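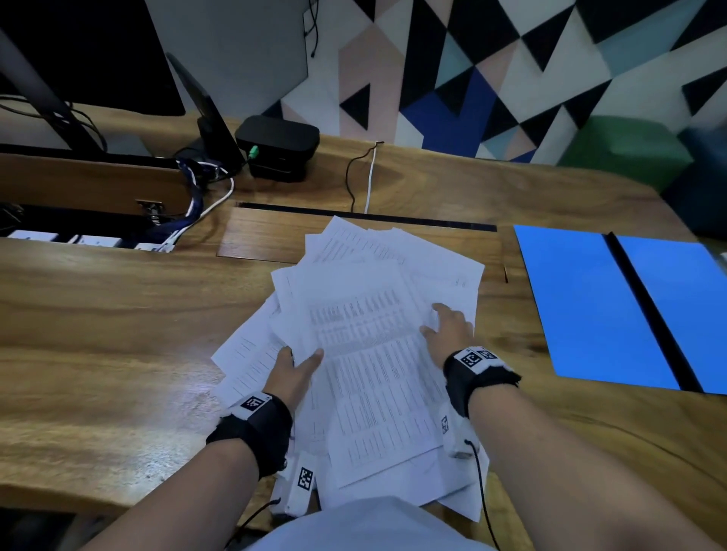
Visit to Wavadow, Clustitham site: rules for recording desk tasks

Wavadow records manual work as training data for robot arms. Our visit covered the written rules for one task, squaring up loose printed paper. The operator works bare-armed at an ordinary office desk, with a black strap on each wrist and square markers on the modules. Recording follows a house standard called Poon, in force since April.

Main points of Poon:
Markers face outward and are not covered by sleeves.
Cables leave the wrist toward the operator and stay clear of the work.
Fixed desk items, such as monitors and power sockets, remain in place.
A take lasts no longer than 43 seconds. Operators rest for 5 minutes after every 30 takes.

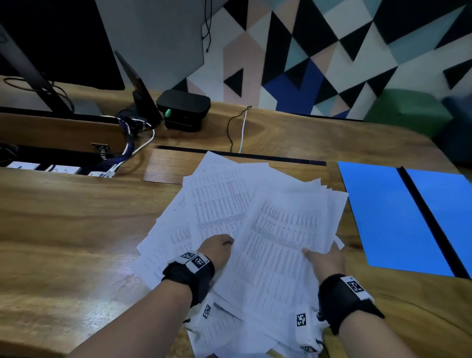
Handling of paper

The sheets start in a loose pile, at mixed angles. Both hands must be on the paper before the first move. Dropped sheets are left where they fall and the take is kept, labeled as a drop. We asked why failed takes are not deleted. The site wants them for recovery training, and the Fandeo labeling tool has a separate code for them.

Printed matter is a weak point in the rules. Poon requires "non-confidential" pages but does not say who checks them. Text on our sample pictures was too soft to read, but a sharper camera would change that. We recommended a signed release for each batch of paper.

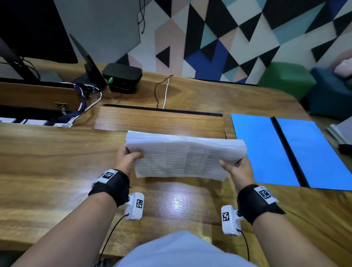 Mechthild Stöckli
Technical reviewer, workplace automation

Clause 47 defines the end state as a single stack held in both hands above the desk. It gives no tolerance for edge alignment, so two reviewers can grade the same take differently. The site has agreed to add a limit in the next revision. Strap cleaning between operators is also missing from the text and should be added with it.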